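Home | Notebook | Animals | Hay and feed | Hoof log | People | Search

Barn notebook – Monday, July 16, 2018

Hot again and the flies were up before I was. I had the pony mares in by half six so that we could get feet looked at in some sort of shade, and we managed four of the five before the heat got silly. Erkov was the fifth. She will wait until tomorrow, and so will my toes.

Getum first, as she's the one I've been fretting over. Her near fore has that flare on the outside again and I don't think it's the trim. I think it's how she stands at the rack. She hangs off to the left all day long pulling hay from the same corner, and I've started filling the rack from the other end to see if she'll shift over. Cleiton Guimarães rasped the flare back (not much, he's being careful after last time) and he wants to see her again on a four week gap instead of six. Fine by me. She was good as gold apart from trying to eat his hat.

Falcão's thrush is drying up nicely. The left hind still smells a bit if you get your nose right in the cleft, which I did, so you don't have to. Carry on with the daily scrub and the salt water, and PLEASE pick the foot out before you scrub it. I found a good plug of muck in there on Saturday with the solution sitting on top of it doing nothing at all.
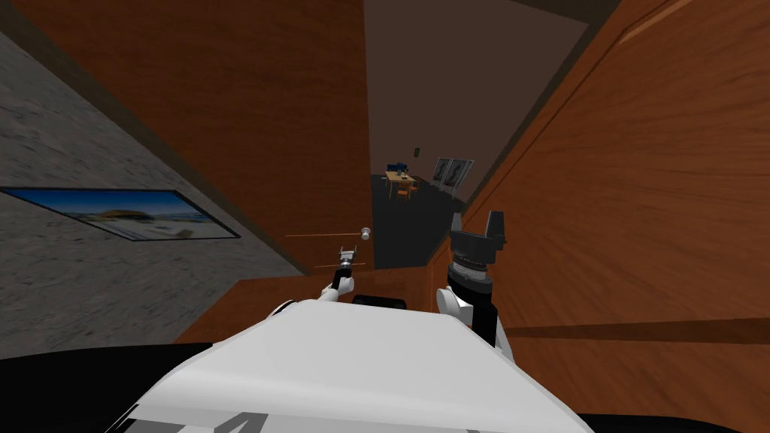 2 min read

Weigh tape for the lot of them, taken before breakfast feed and with the same tape as last time (the blue one with the chewed end – don't use the new one, it reads heavy and then we all panic). Hastness came out at 420, which I didn't believe, so Iolanda Brandão did it again and got the same. That is too much for a mare her size who does nothing but walk to the trough and back. She's coming off the top paddock tonight and going in with the oldies on the bare strip, soaked hay only, and no one is to feel sorry for her. She'll shout. She's got a voice like a gate and she'll use it at five in the morning, and I live nearest, so believe me I've thought it through!

Getum's foal is 83 days old today and eating off his mum's bucket whether she likes it or not. Bright, nosy, a bit ribby behind the shoulder but I think that's just growing. The foal coat is coming off round his eyes in goggles and there's something much darker underneath. Iolanda says bay, I say he'll go nearly black by winter, and we've got a packet of biscuits on it. He had the little headcollar on for ten minutes and led from the stable to the water trough with only one sit-down protest.

Hay. We're down to 94 of the old bales, and I'd like those kept for the soaking pile as they're the stalky ones. New stuff is stacked on the left with the string side up. I put my arm into a few of them to feel for heat and they were fine, but I want that done every evening this week all the same.

Still need to ring about worm egg counts. I've got the pots, I've got the gloves, I just keep forgetting to be behind the right pony at the right time. Falcão and Hastness first, then whoever obliges.

Tomorrow: Erkov's feet, early, with two people. Fly mask for Getum (the old one has lost its Velcro). Move the salt lick out of the wet corner. And somebody has walked off with the good hoof pick, the one with the stiff brush on the back, so check your pockets please.

Contact the yard | © 2018 Barn notebook | Back to top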